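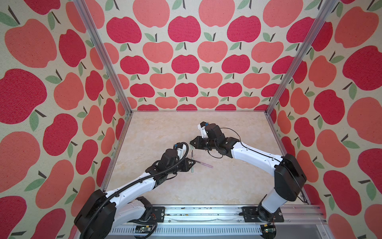 Lining a Three-Sided Table Enclosure with Patterned Wallpaper

Applies to: bench enclosures, display tables and craft booths with a back wall and two side walls
Prepared by: Mohit Pal, Interior Fittings, Landeg Workshops
Last revised: 2021-01-26

Purpose

This guide explains how to cover the inside walls of a three-sided table enclosure with a repeating wallpaper, such as a fruit or leaf print. It assumes that the table and corner posts are already in place and that the walls are rigid panels that can be lifted out. Fixed walls may be papered in position, but the work is slower and the corners are harder to finish.

Materials

Wallpaper, one roll in most cases
Ready-mixed paste suited to the paper (Floltby light grade is kept in the store room)
Panel primer
Paste brush and smoothing brush
Seam roller
Long metal straightedge
Snap-off knife with new blades
Soft pencil, tape measure and small level
Clean sponge and a bucket of water

Choosing the paper

A large single motif with plain ground around it is easier to match than a dense print. Staggered rows need extra length on each strip, so check the repeat printed on the roll label before cutting. On a cream or other pale ground, paste marks show readily; wipe the table and your hands often.

Decide which way is up before anything is cut. With apples, the stems settle the matter, but several prints in the Nollano range have no clear top, and strips have been hung upside down. Pencil an arrow on the back of every piece.

Preparing the panels

1. Clear the tabletop and remove pens, clips and other small items.
2. Number the panels on the back and lift them out of the frame.
3. Fill dents and old screw holes. Sand flush when dry.
4. Wipe down with a damp sponge and allow to dry.
5. Apply one coat of primer and leave it for the time stated on the can. Bare board takes a second coat.

Measuring and cutting

1. Measure the height of each panel at both ends. Use the larger figure.
2. Add 2 inches at the top and the same at the bottom.
3. Find the center of the back panel and draw a faint vertical line with the level.
4. Lay the first strip so that a row of motifs is centered on the line. Adjust until no motif is cut in half along the top edge, if the height permits.
5. Cut the remaining strips against the first, matching the pattern each time.

The side walls are cut last. Their pattern should sit at the same height as the back wall where the panels meet. An exact match across the corner is desirable but is not required for shop use.

Hanging

1. Brush paste onto the back of the strip, working from the middle outward. For paste-the-wall papers, coat the panel instead.
2. Allow the paper to rest if the label calls for it.
3. Set the strip against the pencil line and smooth from the center to the edges.
4. Butt the next strip closely against it. Do not overlap.
5. Roll the seams lightly. Heavy pressure leaves a shiny track.
6. Sponge off surplus paste at once.

Panels should dry flat overnight. In August, when the workshop is warm, keep them away from the open doors so that the edges do not lift.

Trimming and refitting

Trim from the face with the straightedge held firmly on the panel. Change the blade after every few cuts, as a dull blade tears damp paper. Where a panel slides into a post, leave a narrow turn of paper around the edge and paste it down on the back.

Refit the back panel first and then the sides. Check that the lower edge of each panel sits squarely on the table and that the paper has not creased at the corner posts.

Common faults

Bubbles: prick with a pin, press flat and roll.
Open seams: lift the edge gently, apply a little paste with a fine brush and roll again after a few minutes.
Pattern drifting off level: the first strip was not plumb. Remove it while the paste is wet.

Record keeping

Write the batch number of the roll on the back of panel 1 and keep any offcut longer than 13 inches for repairs. Replacement rolls from a different batch may vary in color.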